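Minutes of the product review group
Wednesday, 4:00 p.m., upstairs room

Present: five members, plus one on the phone line for the first half. Apologies received from two.

1. Minutes of the last meeting

Accepted with one correction. The last set said the group "welcomed" the Rovano proposal. Two members asked for this to be changed to "heard," and it was.

2. Matters arising

The login problem on the members' page has been reported fixed by the hosting company. One member tried it during the meeting and got in on the second attempt. Left open until next time.

The old mailing list has still not been closed. The secretary will do it this week.

3. Rovano: shared voice albums

The Rovano team gave a demonstration by video link. Rovano is a web and phone service where relatives record short spoken stories and attach them to a shared family page. The team wants us to list it on our recommended tools page and to run a trial with our members in January.

The demonstration took longer than planned. The page shown was one the team had made itself, with four relatives on it, all of whom appeared to be employees. A member asked to see a page belonging to an actual customer family. The team said this could not be done for privacy reasons. The member replied that a customer could be asked, and the team agreed to look into it.

Questions and answers, in the order they came up:

Cost. Free for the first 2 months, then a monthly charge per family page. The team would not give the charge in writing because it is "still being tuned." Several members said they would not recommend anything to anyone without a price.

Accounts. Every relative needs an account before hearing a single recording. One member said her mother would give up at that point, and that her mother is exactly the person this is being sold to. The team said a guest link is planned. No date was given.

Export. Recordings can be downloaded one at a time. There is no way to download a whole page with names and dates attached. The group has raised this with every service of this type and the answer is always that it is coming.

Transcripts. These are made automatically. In the demonstration, a place name in a recording came out as three unrelated words, and the speaker's brother was given a new name. The team said accuracy improves as people make corrections. A member asked who was expected to sit and make the corrections.

User numbers. The slide said 431 families. On being pressed, the team said this was the number of pages created. The number with more than one recording on them was not available. It was asked for and will be sent.

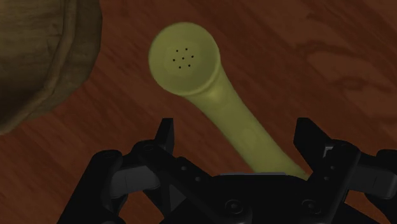

After the team left the call, discussion went on for some time. The view of most members was that the idea is a decent one and the product isn't ready. One member felt we were being too hard on a young company and pointed out that the recording screen was the simplest we have seen, with one large button and nothing else on it. This was agreed to be fair. Another member said that a good record button is not much use if the recordings can't be got out again.

The member on the phone line said he had signed up under his own name before the meeting and had since received six emails inviting him to add cousins. He had not given permission for the service to look at his contacts, or did not remember doing so. The secretary will ask Rovano where the names came from.

Decision: not listed for now. The January trial was put to a vote and did not pass. Rovano may come back when there is a written price and a full export.

4. Urkex: renewal

Urkex hosts our shared calendar and the photo archive. The renewal notice puts the yearly fee up by $99. The covering letter credits this to "new collaborative features." Nobody present had used any of them, and one member had spent an evening trying to turn them off.

It was suggested that we move the archive to Trakia, which is cheaper. The member who tested Trakia last spring reminded the group that it dropped the captions from every album she uploaded and that support took 2 weeks to say this was normal. The group would sooner pay than retype the captions.

Decision: renew with Urkex for one year only. The secretary will write asking for the old price and does not expect to get it. A backup copy of the archive is to be made before renewal, captions included, and opened on a different computer to check that it works.

5. Říha plug-in

A short item. The Říha plug-in, which puts birthdays and anniversaries from a family page into an ordinary calendar, was recommended by us last year. Two complaints have come in that it now adds sponsored gift reminders. The group looked at the settings page and found a switch for these, turned on by default, at the bottom of the third tab.

Some members wanted it taken off the list at once. Others thought a warning would do. It was also noted that the settings page displayed the company's name without its accent marks in one place and with them in another, and our own page should use the correct spelling.

Decision: keep it listed with a plain warning and instructions for the switch. To be looked at again at the next meeting. If more advertising has been added by then, it comes off.

6. Any other business

A request was received to review an app that turns old messages into a printed book. Deferred until somebody is willing to pay for a book.

The room heater is noisy and the phone line could not hear item 3 properly. Next time the line will be set up at the other end of the table.

The meeting closed at 5:50 p.m. Next meeting same day and time next month, same room unless told otherwise.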